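Zendico Parallel Gripper 592
Product notice, Sep 15, 2018

Units supplied between serial numbers 78 and 382 may lose grip force when the finger screws work free. A load can then drop without warning. Owners should stop using the gripper over people or walkways, check both fingers and return any loose pair to Plosomero for replacement free of charge. The repair takes 8 working days.
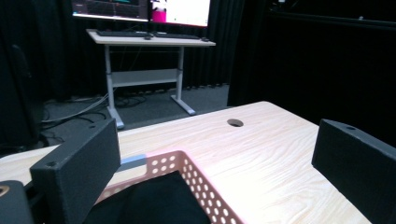
Hekport replied that its own pair had slipped in July, well before the notice was issued, and asked for the date to be corrected.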